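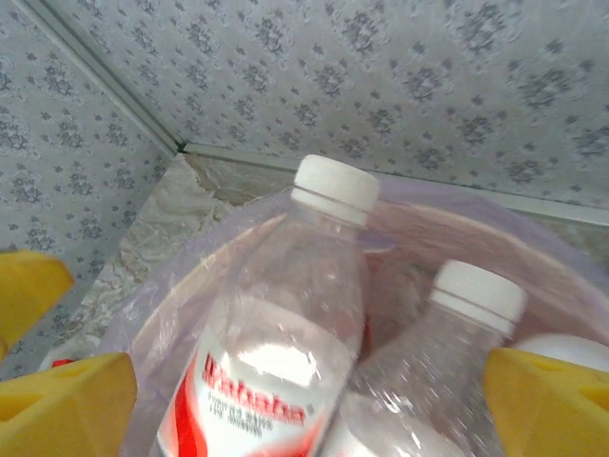 Wrist view over the bag, two bottles in it.

Sorting project, notebook page for 17/08/2023

Present: Aiguo, Nadja, me (Gertraud S.). Hubert came by in the afternoon to look at the mount.

Task for the course is still the same. Bottles on the table, both arms, everything ends up in the bag. Caps count as litter too if they are loose. The team calls the setup Mindel, so I will use that from here on. Code lives in the Ekton folder, branch "bags".

Started with the bag because that was the open point from last time. The film is so thin that the depth estimate takes the bottle inside it for the surface and ignores the bag completely. Fine when dropping something in, bad when we want to take hold of the rim. Aiguo wants to mark the rim by hand in a batch of wrist frames and train on those. I think we should first try a fixed rim height, given that the bin always goes in the same spot by the back wall. We agreed to try the fixed height first and give it one session.

Changed today:
- closing speed of the fingers down one step
- wrist exposure locked, auto was hunting on the shiny caps
- approach angle for bottles lying flat is now its own setting and no longer shared with upright ones
- log file gets a new name on every start (Nadja's request, she lost a run in August to an overwrite)

Run log stopped at entry 1659. Entries before 2000 are all going in the first archive, so there is still room and we don't need to split yet.

Nadja went through the labels. Our class list had "bottle" and "cap" and nothing else. She wants "crushed bottle" as a third class because the grasp point is different: on a whole bottle we go for the middle of the body, on a crumpled one the middle can be the flattest part and the fingers slide over it. I agree. It means relabeling, and she offered to do the first half.
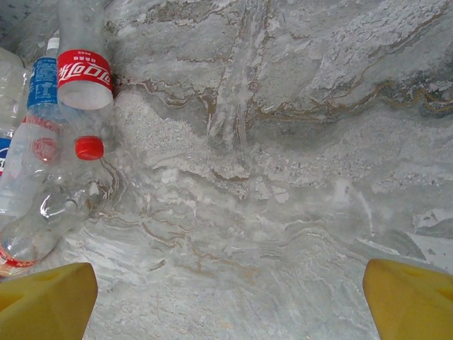 Page last changed by nortner, 17 edits, comments open

Groups of bottles lying against each other are the worst case for the picker. The detector likes to draw one box around two neighbors, and clear plastic on the marble pattern doesn't help, the veins get read as edges. Ideas so far:

1. Nudge first, then look again. Slow but simple.
2. Take whichever bottle has a red cap, use the cap as the anchor. Cheap to write, useless for the white caps, which get confused with light streaks in the marble.
3. Plain sheet over the table. Gertraud Grabner said no when we asked, the surface stays as it is for the grading. So that one is out.

Going with 1. Aiguo has a nudge routine from the Imhof exercise that pushes with one closed hand. It was written for blocks, so the push height has to come down. Someone please check the limits before running it, the old file was set for a different table.

Hubert on the rail: he wants the plate bolts of both arms checked at the start of every session and written down here. He found 2 that took a quarter turn. He also asked why the cable clips on the left arm are spaced the way they are. I don't know, they were like that when we got it. The manual in the drawer is the 2018 print and doesn't show clips at all.
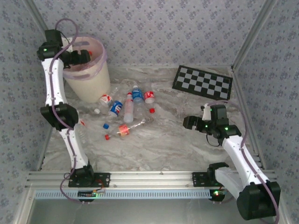 We also talked about who does what when both arms want the same spot. At the moment the left one has priority near the bin and the right one waits. The waiting is too long. The right arm holds its position until the left reports "clear", and the left only reports clear after it is all the way home. Nadja suggests sending the message as soon as the wrist is past the rim. Small change, will do it tomorrow morning before the others get in.

Caps: leave them for the end of the run. Picking them early costs time and they get pushed around anyway. Grabner's rules for the demo at Losuseck give a loose cap the same points as a bottle, so we can't skip them.

To do
Aiguo: nudge routine, new push height
Nadja: relabel, crushed class
Me: clear message, fixed rim height test
Hubert: longer bolts, if the store has them
Open: who brings the spare bags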